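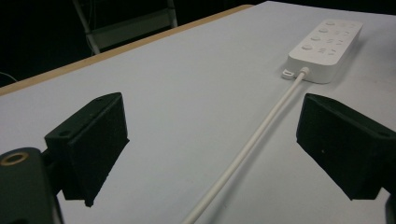
Chores and Machines Interest Group
Minutes of the September meeting, Brolleck branch library, upstairs room

Opened at 7:05 p.m. Minutes of the last meeting were accepted with one fix: the Bosix demo was on shirts, not towels.

1. Are we there yet? (standing item)

The big talk of the evening, and a lively one! The chair asked everyone to name one chore they would hand to a machine tomorrow, with no one standing by. Floors got a yes from nearly the whole room. Dishes got a maybe. Folding got a groan, mostly from the members who saw the shirts.

The member who works at Panagiotou gave us the shop-floor side. Their packing line closes 300 cartons an hour and hardly ever stops, but every carton is the same size and comes in facing the same way. Putting returned goods back on the shelf is still done by hand, all of it. Several of us found this very cheering in an odd way, as it means a kitchen drawer is a harder job than a packing line.

2. Cords and power strips

This was carried over from last time and deserved the full half hour it got. A power strip sounds like an easy thing to pick up. It's a plain block with straight sides, and two fingers ought to manage it. Then you think about white plastic on a pale table, where the edges hardly show, and a cord that drags along behind and pulls the strip around when you lift. Round push buttons sit right on top, so a careless squeeze could switch something off.

One member thought grabbing near the end away from the cord would be best. Another said the middle, for balance. We went back and forth on this with great joy and did not settle it.
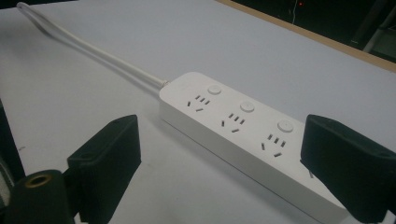 3. Plugging in

Agreed that moving a strip is one chore and putting a plug into it is another, much tougher one. The slots are small and dark, and you have to feel your way the last little bit. People do it behind a couch without looking! General view: moving a strip, soon; plugging in, a few years yet. Two members said sooner and want that on record.

4. Ceratach reading

The Ceratach workbook runs to 376 pages and we will not read it all. Chapter 4, on grip, for next time.

5. Actions

Secretary to ask Panagiotou about a visit to the returns area.
Chair to book the room again, with the long table if it's free.
All to bring one chore that looks easy and isn't.

Closed at 8:40 p.m.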